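Ketchup on the table – bottle or little dishes?

girish_d
Setting up a snack table for my niece's party and my sister and I can't agree. She wants the ketchup poured into dishes. I say leave it in the bottle, put a plate under it and let people help themselves. Who's right?

sorbymom
Your sister. Bottles look like a diner.

ladi_okonkwo
Nothing wrong with a diner! Dishes of ketchup get a skin on them and then you have one more thing to wash. Bottle on a plate, done.

uveso2
With ladi on the plate. But I'd keep it well away from the fruit – kids will squirt anything.

sorbymom
Then don't give kids the bottle?? I did a party for over 500 once and we used dishes the whole way.

girish_d
OK but mine is a lot smaller than that lol. I like a plain white table with colored plates, and then the fruit and the ketchup all out together. Sort of like so:

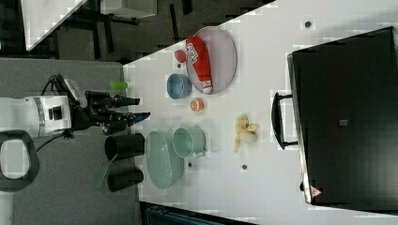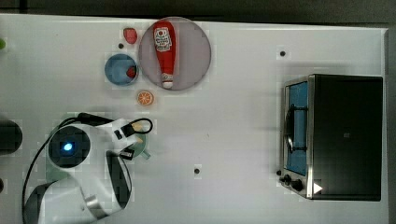 I'd still move the orange a bit farther from the ketchup, uveso2 has a point. My sister says she'll "think about it" so I'm calling that a win.

sorbymom
It's not a win. Ask her again in March.

ladi_okonkwo
Team bottle. Send leftovers.

Recent threads
Soriano plates – do they chip?
Laker mugs, 2 for sale
Best way to keep cut oranges from drying out
Party food for kids who won't eat anything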